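Household and Room-Service Robots: Frequently Asked Questions

Bernstead Institute for Service Automation, Public Information Office
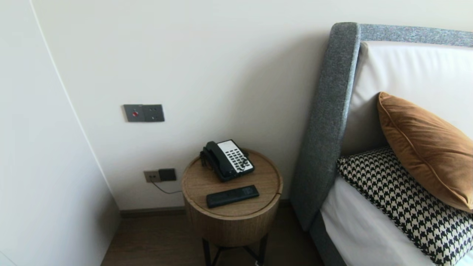 The Institute receives regular inquiries from hotel operators, care providers and private households about what machines can do at present. The answers on this page are reviewed every April by the office of Gertraud Wallner, Head of Public Information. They concern general housekeeping work in bedrooms and guest rooms. Questions about kitchens and laundries are answered on separate pages.

Can a robot make a bed?

Not to the standard most hotels require. Research machines can pull a sheet or blanket toward the head of a bed and flatten large folds. Tucking corners, changing a fitted sheet and putting a pillow into its case remain difficult. Cloth changes shape whenever it is touched, and a machine must keep checking what it is holding.

Can a robot arrange pillows?

Yes, within limits. Placing one pillow on a bed is among the easier tasks. Layered arrangements, such as a patterned pillow set in front of a velvet one that leans against the headboard, are harder. The machine must place the second pillow without pushing over the first. In the Galtow room trial, 117 of 151 two-pillow arrangements were accepted by the housekeeping supervisor without correction.

Can a robot dust a bedside table?

A clear, flat top can be wiped reliably. The difficulty lies in what is kept on it. A telephone and a remote control must be lifted or wiped around, and then returned to where the next guest will expect them. A corded telephone is a particular problem: the handset can be knocked from its cradle, and the coiled cord can catch on a gripper. Round tables also take longer than square ones, as most wiping programs were written for straight edges.

What about cables and wall sockets?

Cables near the floor continue to cause more stoppages than any other single item. A thin dark cable running from a low socket to the back of a table is easily missed by a floor machine, particularly where the baseboard is also dark. Operators are asked to fasten cables to the wall or furniture before a machine is used. Machines in our program are not permitted to plug in or unplug equipment, or to press wall buttons of any kind.

Are robot vacuum cleaners included in your assessments?

Yes. Floor cleaning is the one bedroom chore the Institute considers ready for everyday use. Results are best on hard, level floors. Furniture on thin legs and beds with a low base should be checked in advance, and corners will usually need to be finished by hand.

How long does a machine take to complete a full room?

No machine assessed by the Institute has completed a full room without help. Individual tasks may be timed, but we advise against adding these times together. Moving between tasks, changing tools and recovering from errors are often left out of published figures.

What is the Triltatell protocol?

Triltatell is the assessment method used at all of our sites. A machine is given a list of chores in a furnished room and receives one of three results for each: completed, completed with help, or not completed. Help includes any contact by a person and any remote control by an operator. Each chore is attempted in at least 2 rooms with different furniture. A machine is assessed only after over 300 hours of supervised running.

How does the Jang scale differ from this?

The Jang scale, which some suppliers quote to us, rates how well a machine grips objects of various shapes and weights. It does not measure whether a chore was finished. The two results should not be compared.

Will these machines replace housekeeping staff?

The Institute does not make employment forecasts. At Galtow, staff numbers were unchanged during the trial. Attendants reported that the floor machine saved effort, and that the arm-equipped machine required frequent attention.

Should I buy a household robot now or wait?

For floors, a purchase may be reasonable now. For beds, tabletops and general tidying, we recommend asking the supplier for an uncut demonstration in a room of your own choosing, with your own furniture and belongings in place. Ask whether a person was controlling the machine at any point.

May our hotel or residence take part in a trial?

Applications are accepted from sites able to set aside two furnished rooms. Write to the Public Information Office at Bernstead with a floor plan and a list of the furniture in each room. Please note the height of the bed and any gaps beneath tables.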